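Clearing the shared table: what stays out and what goes back
Ieva Uibo and Tõnu Avotiņš
Osholm study room project, second report
Sunday, May 12, 2024

3. What we did

The long tables in the Osholm study room fill up. Everyone says so, and our survey from August said so too - 47 replies, nearly all grumbling about mugs. So we took one table by the window and tried three ways of sorting it: by owner, by size, and by what you reach for most. Tõnu did the sorting, Ieva kept the notes and the stopwatch. Six rounds, same things each time.

Sorting by owner was slow. Half the stuff has no name on it and people had to be asked. Size was quicker but daft, you end up with a plant next to a drink just becuase they're both tall. Reach worked best. Drinks near the front, reading in the middle, anything that only wants light and water at the back. 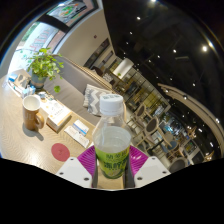
Osholm Student Reports, vol. 6, p. 47

The bottle with the lime-green label is a "front" thing by our rule, same as the brown mug. Books are "middle". Plant goes at the back and stays there, it does no harm and people like it. The red coaster we argued over. Ieva wanted it counted with the mug, Tõnu wanted it as its own item. We went with Ieva's way in the end, but a coaster with no mug on it is still just lying about, so the rule needs work.

Small printed cards were the real nuisance. Too thin for the shelf, slide about, end up under books. We tried the Kuusk letter tray for them. Fine for cards, useless for booklets.

4. Problems

Round four has no time written down, stopwatch wasnt started. Left it out of the averages. Also we only used one table and the Clusberg room has round ones, so no idea if front and back even mean anything there.

5. Next

Try it with strangers doing the sorting - we knew the things too well by the end. Ask for a second tray, a deeper one. Put the reach rule on a card by the door and see if anybody follows it for a week. Timings for all rounds are in the appendix, table 2.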